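Catégorie : Autoédition | Foire aux questions

Vous m'écrivez beaucoup (merci !) et les mêmes questions reviennent souvent, alors j'ai rassemblé mes réponses sur cette page. Je la complète quand j'ai une minute, en général entre deux chapitres.

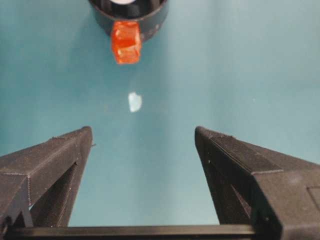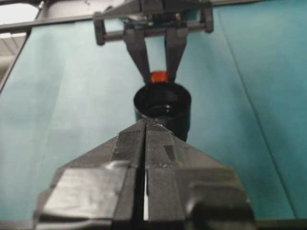
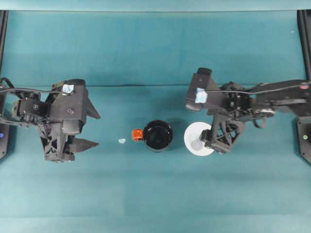 Dans quel ordre faut-il lire la série Flurach ?

Commencez par « Les Sources de Flurach », puis « Trindar », puis « La Nuit d'Elitz ». Je sais que certains ont attaqué par le deuxième parce qu'il était en promo, et ils ont survécu, mais la fin du premier y est racontée dès la page 29... Pour la couverture de la prochaine édition, j'hésite encore entre plusieurs couleurs, et je penche pour un bleu-vert dans le genre de la surface de travail qu'on voit sur la première et la troisième photo, avec le titre en noir mat. La nouvelle courte, elle, se lit quand vous voulez.

Est-ce que vous êtes publié par une maison d'édition ?

Non, je fais tout moi-même, sauf la correction (j'en suis incapable, je ne vois plus mes fautes au bout de la troisième relecture). J'avais envoyé le premier manuscrit un peu partout, j'ai reçu des réponses polies et puis j'ai fini par me lancer seul. Je ne dis pas jamais, mais pour l'instant ça me va très bien comme ça.

Où trouver les livres en papier ?

Le plus simple, c'est de les commander chez votre libraire avec l'ISBN, qui figure sur la fiche de chaque titre. Comptez une dizaine de jours, parfois plus en décembre. L'impression se fait à la demande, donc si on vous répond « indisponible », insistez gentiment — le livre existe, promis !

Et en numérique ?

Les trois romans sont en EPUB, sans verrou. Vous pouvez les lire sur votre téléphone, votre liseuse, votre tablette, les prêter à votre sœur aussi. Si le fichier s'ouvre mal, écrivez-moi en précisant le modèle de la liseuse et je vous en renvoie un autre.

Combien d'exemplaires avez-vous vendus ?

On me le demande à chaque salon ! « Trindar » a dépassé les 3 000 exemplaires, papier et numérique confondus. Pour la nouvelle, j'en suis à 1 636 téléchargements, mais elle est gratuite, alors je ne sais pas trop si ça compte.

Comment prononce-t-on Adebisi ?

A-dé-bi-si, tout simplement. C'est le nom du passeur dans le deuxième tome, et je l'ai choisi parce qu'il sonnait bien à voix haute. Je lis tous mes dialogues à voix haute, le chat s'en plaint.

Y aura-t-il un quatrième tome ?

Oui ! Le premier jet fait 41 chapitres et il y en a bien cinq ou six qui vont sauter. Je ne donne plus de date de sortie depuis que j'ai raté les deux précédentes. Les abonnés à la lettre seront prévenus d'abord, et ils auront le premier chapitre à lire avant tout le monde.

Acceptez-vous de lire des manuscrits ?

Je voudrais bien, mais je n'ai plus le temps, et je préfère refuser plutôt que de survoler votre texte. Par contre je réponds volontiers aux questions sur la mise en page, les devis d'imprimeur, le dépôt légal, tout ce qui m'a fait perdre des soirées entières au début.

Peut-on avoir une dédicace ?

Bien sûr. Passez par le formulaire de contact, indiquez le titre et le prénom à inscrire (avec la bonne orthographe, j'ai déjà gâché un exemplaire pour un h). Les frais de port sont à votre charge et j'envoie les colis le samedi matin.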